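The Fourth Application

The email from the regulator came at 4 in the morning, when I was awake anyway. I read it standing in my socks in the hallway. It had 284 pages attached, and the first page said that our application for Wultitel was accepted for review.

Accepted for review does not mean approved. My mother did not understand this difference when I called her. She said, "So they like it," and I said that they only agreed to read it. She said that in her life many people had not agreed even to this.

I worked for Flillero nine years. We were a small company in two floors above a bank, and we had one medicine that mattered, a tablet for a lung disease which makes people breathe like they are carrying a cupboard up the stairs. Three times we had sent the papers. The first time a table was missing. The second time the factory was not ready for inspection. The third time we withdrew it ourselves, two days before the answer, and the director cried in the elevator and asked me to press the button for the garage.

After that Skulton bought us. They were large and polite. They gave everybody a new badge and a water bottle, and they asked me to stay because I was the only one left who knew where the old stability data was. It was in a box under my desk, and I had kept my feet on it through two winters.
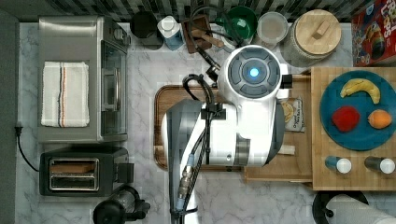 "How long will they need to read it?" my daughter asked at breakfast.

"Ten months, if they do not stop the clock to ask us something."

She put more jam on her bread and thought about it. In ten months she would be in another school. I could see that to her it was the same as never.

They stopped the clock in February. The question was about the liver. In the big trial we had roughly 4000 patients, and in a few of them a number in the blood went up and came down again. We had explained this already, but the explanation was in an appendix, and the appendix pointed to another appendix. The reviewer wanted it in plain words.

I was asked to write it. I sat one whole weekend in the office with the heating off. My English is good but slow, and I check every "the" as if it could hurt someone. On the second evening I opened the box and took out the paper forms from the Kobori hospital, where the first patients were treated. There are no names on such forms, only codes. But one nurse had the habit to write in the margin. "Walked to the window today." "Walked to the window and back." "Asks when is lunch."

I could not put the window in my answer. There is no section for it. I wrote about the enzyme, the dose and the days until it returned to normal, and I made it two pages long. Then I copied the nurse's words on a yellow paper and stuck it inside the lid of the box.

Skulton's lawyers changed "we believe" to "the data suggest" and sent it.

The clock started again in spring. My daughter finished her school and I cut the grass for the first time in a year – badly, with stripes. The people from the bank downstairs began to say good morning to me, maybe because I now came at normal hours.

When my mother called, she did not ask if they liked it. She asked if they were still reading.

"They are still reading," I said.

"Good," she said. "Then eat something."

I ate what was in the refrigerator, an egg and half of a cucumber, and left the telephone on the table with the sound on.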